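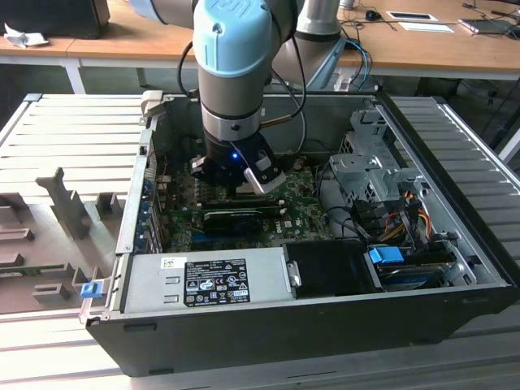
Veson Sorting Tray, 30 wells
$29.00
In stock at the Losbridge warehouse
Color: Gray / Slightly Different Gray

Everyone who fixes things owns a screw that came out of something. It lives in a mug, or in the ashtray of a car belonging to a non-smoker. The Veson is a flat tray with 30 shallow wells, a lid that stays shut, and a strip down one side where you write what you were thinking at the time. We have sold it for long enough to know that people buy one for screws and a second one for whatever they've decided the first one is too good for.

It was drawn up by Ottavio Bassi, who repaired sewing machines and had strong feelings about muffin tins. A muffin tin is what most people use. The walls are too steep, the screws huddle in the bottom, and you end up tipping the whole thing over your palm and losing the one you wanted down your sleeve. Bassi's wells are scooped on the near side so you can slide a screw up the slope with a fingertip. There isn't much more to the idea. It took him four winters, most of them spent on the slope.

What you get
Tray, molded in one piece, with rubber feet
Clear lid with two latches
Removable magnetic strip (fits under either long edge)
Write-on label sheet, 96 labels
Grease pencil, black

What you don't get
A screwdriver. We sell those too, and you'll see a link to them at checkout whether you like it or not.

How people use it
The wells are numbered. You can follow the numbers, working left to right in the order things came off, then go right to left when they go back on. Jayanthi Sundaram, who runs our returns desk and rebuilds film projectors at home, does it this way and has never had a screw left over. She mentions this more often than you'd think it would come up.

The other school lays the tray out like a map. The top left well holds the top left screw, and so on around the thing you're taking apart. It works nicely for anything roughly rectangular. It works badly for accordions, as a customer in Ohio explained to us over several emails.

The magnetic strip holds steel screws in the six wells directly over it. It will do nothing for brass or aluminum, and we'd like to stop getting letters about that. Take the strip out for watch work.
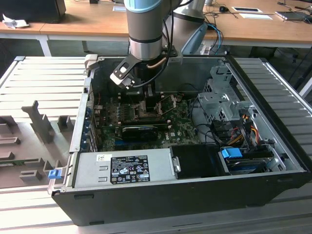
Photo: Tùng Lục for Losbridge

Cleaning and care
Warm water and dish soap. The lid can go in the top rack of the dishwasher and the tray can't, which we agree is annoying. Grease pencil comes off with a dry cloth. Ballpoint comes off with regret. Don't leave the tray on a radiator: it won't melt, but it will take on a gentle curve, and small bearings will find the low end within the hour.

Solvents: mineral spirits and rubbing alcohol are fine. Acetone is not. If you've spilled acetone on it already, you'll have noticed.

Which size should I buy?
We carry this one and the Veson Long, a narrower tray made for clarinets and fishing reels. If you aren't sure, buy this one. If you repair clarinets, you knew about the Long before we did. The Bindix drawer cabinet takes either size with the lid on. The Grasso cabinet takes neither, despite what its box says about "most trays."
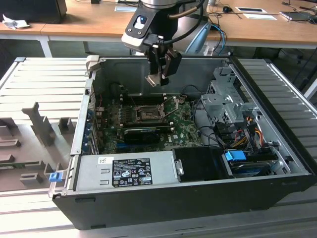

A word on stopping halfway, since it's where most parts go missing. Jobs rarely end when you planned them to. The phone rings, or dinner does, and you come back on Saturday to a pile of parts and great confidence about which was which. The worst place to stop is the stage where some of it is out and some isn't, like a desktop tower on its side with the processor socket empty, its lever still up, and the graphics card lying across the board. You'll swear you'll remember. Put the lid on the tray, write the next step on the first label, and stick it to the lid where you'll have to peel it off to continue. "Lever down" is plenty. So is "other left."

Reviews

"Bought it for carburetors. My wife has it now and it's full of beads. Ordering another."
Aldo Sartori

"The numbers are on the small side. Otherwise very good. The grease pencil arrived in two pieces, so I suppose I have a spare."
Cinzia Dal Bello

(We sent Cinzia a whole pencil. She now has three.)

Questions we get

Do the wells stack? No, it's one tray. The trays stack, lids on, up to six high before it starts looking like a dare.

Is the lid watertight? It's screw-tight. You can carry it up a flight of stairs on its side without mixing anything that's too tall to slip under the lid. Flat washers are another matter and have always been difficult people.

Can I buy just the lid? Yes, $6. Lids get stepped on.

Can I buy just the label sheet? Yes, and it ships in an envelope with a stiff card that you're welcome to keep.

Shipping and returns
Orders placed before noon leave the same day. Returns are accepted for 30 days. Please empty the tray first. Jayanthi has a jar.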